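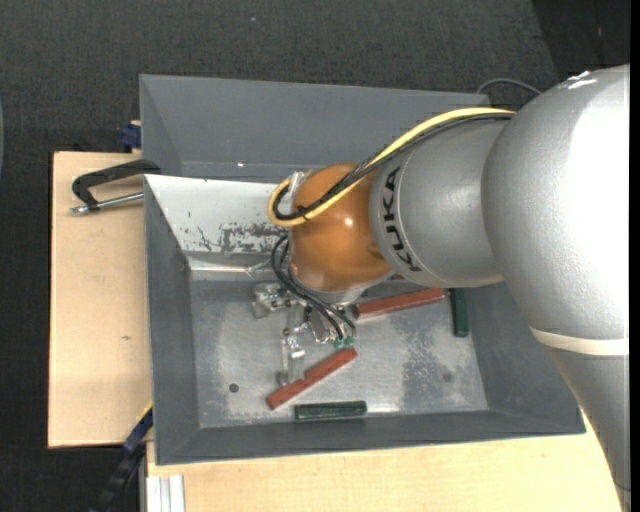
What's the best way to store loose blocks between sessions? In a shallow, sloping-sided bin, one layer deep, with the lid off until they've been checked over.

Workshop notebook, Hasel room
January, entry by Imke Thiele
4 comments

Right, big morning on the blocks and I'm writing it up before lunch so Reinhold can read it when he gets in at 2.

I went through the whole Bronmont lot, all 309 of them, and it was so much more fun than I expected! Wiped each one with a barely damp cloth, stood them on the drying rack, then sorted by colour and after that by length. Reds first, as they're the ones that pick up grime on the end grain and show it. The colour comes up beautifully. I'd forgotten how warm that red is once the dust is off.

Sorting result: 262 fine to go straight back into use. The rest have a dinged corner or a rough edge and are in the ice cream tub on the second shelf, labelled. Please don't tip them back in with the good ones, Reinhold, I know the tub looks like spares.

Sanding. Tried 180 grit on three of the worst and it was too keen, took the colour right off the arris and left a pale line. 240 on a cork block is much nicer, four or five light strokes and then stop. Touch-up with the Reuter milk paint, thinned a bit more than the tin says. First coat looked streaky at 9.30 and perfectly good by 11, so leave it alone and go make a cuppa.

Bins. I'm now properly sold on the grey rectangular ones over the round tubs we had last year. Blocks in a round tub always end up in a heap in the middle and you're digging for the one you want. A flat floor lets you spread them out and go straight to a colour. The walls are a decent height too, so nothing skips over the side when you're rummaging. Felt on the bottom? I cut a piece for one bin to try it. Quieter, yes, but it grabbed every bit of sawdust and I pulled it out again after twenty minutes.

Mirkarton sent the cardboard dividers and they're a hair too long. Trimmed one with the big knife and it dropped in snug. I'll do the others tomorrow if my wrist's up to it.

Also tried the new lids. They hold, but with the lid on overnight the freshly painted ones smelled strongly this morning, so lids off till the paint has had a couple of days.

To do
- trim remaining dividers
- more 240 grit, we're down to half a sheet
- second coat on the touched-up reds, check the blues for the same wear
- ask Bronmont if the next batch of up to 111 can come unwaxed. The wax is what made the paint bead, I'm nearly certain
- find the good cork block (R, is it in your drawer?)

R.E., 2.20 pm: It was in my drawer, sorry. Agree about the felt. Could we try the thin rubber matting from the tool trays instead? I'll cut a bit this arvo.

I.T.: Yes!! Do the bin nearest the sink, it's the slippery one.

Recent entries
Clamps, glue and the wobbly trestle
Reuter paint, first swatches
Shelf labels, round two
Drying rack repairs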